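Cuaderno del taller — diciembre, domingo por la tarde

Forros negros, segunda vuelta

Retomo donde lo dejó Ginevra, que me pasó sus apuntes escritos a lápiz por las dos caras de un albarán de Vandside (gracias, Ginevra, pero la próxima vez en el cuaderno, que casi acaban en el papel de reciclar). La idea sigue siendo la misma: decidir cómo guardamos las piezas blandas negras antes de que llegue el pedido de Govness, porque en la caja grande se mezclan todas y luego perdemos media mañana buscando la pareja de cada una.

He vuelto a la mesa amarilla. Graziella insistía en la gris del fondo, que es más ancha, pero el negro sobre el amarillo se distingue enseguida y a estas horas, con la luz que tenemos, lo agradezco mucho. Las piezas con forma de zapatilla se parecen una barbaridad entre sí; la plana y alargada, que no sé si llamar lengüeta o plantilla, es más pequeña y siempre acaba debajo de las otras. 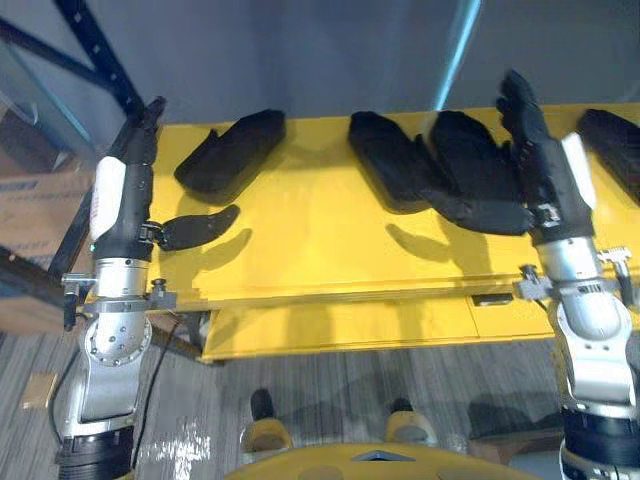

Cómo las voy a ordenar

Primero, extenderlas todas antes de emparejar nada. Parece una tontería, pero cuando se montan unas sobre otras el ojo se engaña y uno da por iguales dos que no lo son. Después, las puntas hacia el mismo lado, y las planas aparte, en una bandeja baja. Corrado propone coserles un hilo de color en el talón; me gusta, aunque habría que probarlo en una pieza vieja por si marca el tejido.

De las bolsas de Reria quedan 155, y Assunta cree que hay otro paquete en el armario de arriba. Mañana subo yo con la escalera —que nadie suba con la silla de ruedas, por favor— y lo apunto en esta misma página.

Pendiente: preguntar a Ilze si las planas se entregan sueltas o metidas dentro de las otras.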